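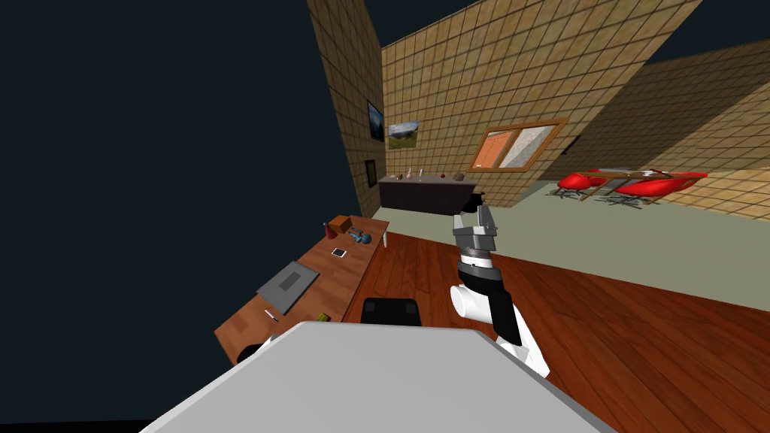 Ginard cell, simulated room: right arm raised, gripper open, desk at left.

Pre-run safety checklist, two-arm robot, simulation stage
Site: Harwood
Date: 2019-12-21

1. Arm is clear of desk before start — OK.
Comment: please check also the side of the elbow, not only the gripper.

2. Speed limit loaded from the Stevetti file — OK.
Comment: limit is 23 percent for first run. Do not raise it by hand.

3. Grip force set for carton — OK with remark.
Comment: the value was 54 N, too high for thin cardboard. I changed it and wrote it in the log.

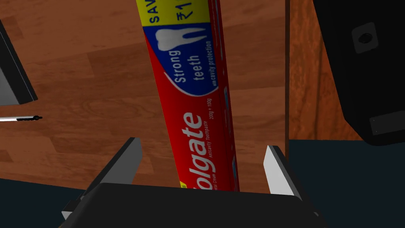
The same value must be used on the real cell, otherwise this check has no meaning. A full carton and an empty carton need separate settings.

4. Stop command tested on both arms — NOT OK.
Comment: left arm stopped late in 4 tests. Repeat after the update. 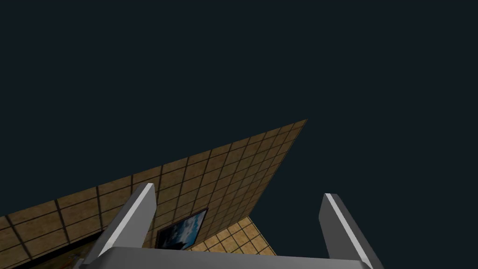
Until the repeat is done, the program stays locked and may not be copied to the Mwakalinga cell.

5. Log file saved with all joint positions — OK.
Comment: keep the last 2000 lines at minimum.

Next inspection: March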